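Do refurbished office PCs deserve the fuss?

Every November the same advice goes round: don't buy a new computer, buy an old office one for next to nothing and it'll do everything you need. I've read it so often that I started to distrust it, the way I distrust anybody who tells me a bread maker changed their life.

So when Riku Noguchi sent me a link to a seller called Ballix, with a message that just said "bargain!!", I did what I always do and went looking for the catch.
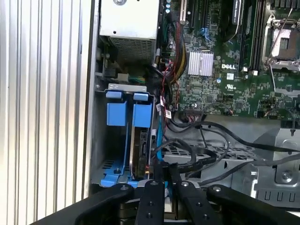
Buying and selling

The listings are a language of their own. "Grade A" means whatever the seller wants it to mean. Ballix has four grades and I read the page explaining them twice without learning the difference between the second and the third. "Fully tested" is my favourite. Tested how? Switched on? I wrote and asked, and got back a paragraph about customer satisfaction.

Then there's the warranty. Dralitz, the other shop people keep pointing me to, gives you 300 days, which sounds generous until you notice it's less than a year and that you pay the postage on a heavy metal box both ways. I'd like to meet the person who has done that and felt they came out ahead.

Prices are a puzzle too. The same model, same memory, same disk, can cost nearly double from one page to the next, and the dearer one will have a green leaf next to it. I've nothing against the leaf. I would just like to know what it did.

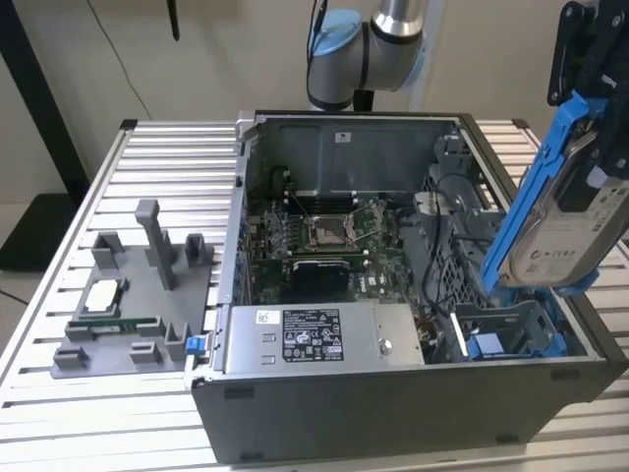 The green argument

Rin Hoshino, who is far more patient than I am, says I'm missing the point. Keeping a machine going for another few years must be better than making a new one, and who cares about the leaf? She's probably right about the first part. Making things is dirty work and an old desktop has already been made.

But I'd want to see what it uses at the wall. Mine sits on all day, and I've yet to find a seller who puts that number anywhere near the price. Fomgate did have a savings calculator on its site. I put in my details and it told me I had saved 3292 of something. The unit wasn't given. I changed my answer to the question about how many people live in my house and the total stayed exactly the same.

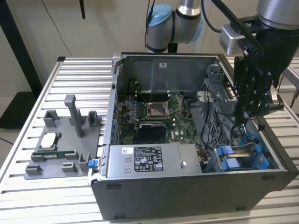 That sort of thing puts me off more than a scratched case ever would. If the sums are good, show me the sums. If you haven't done them, leave the calculator out and sell me a computer.

To be fair, I did once buy second-hand and it went well. It was an Oshima monitor, it cost me very little, and it has worked for 10 years apart from one button I never press. Does that prove anything? Only that I got a decent monitor. The people who got a bad one aren't writing cheerful posts under the advert. 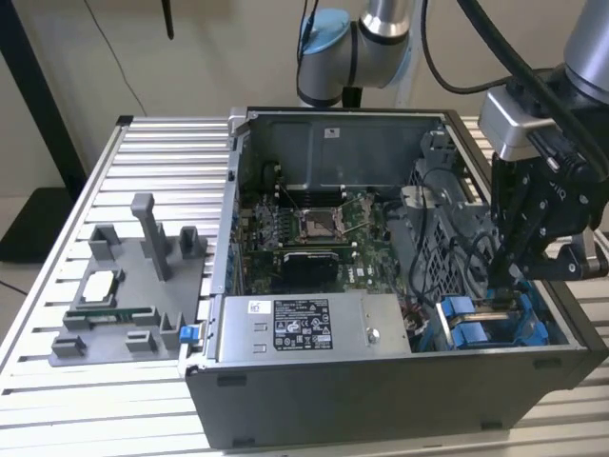
Riku bought his in the end, from Ballix, grade B. He says it's quick. He also said that about his last phone, so I'm waiting until he's had it through a winter of homework and video calls before I believe him. I've kept the tab open in the meantime. The price has gone up twice.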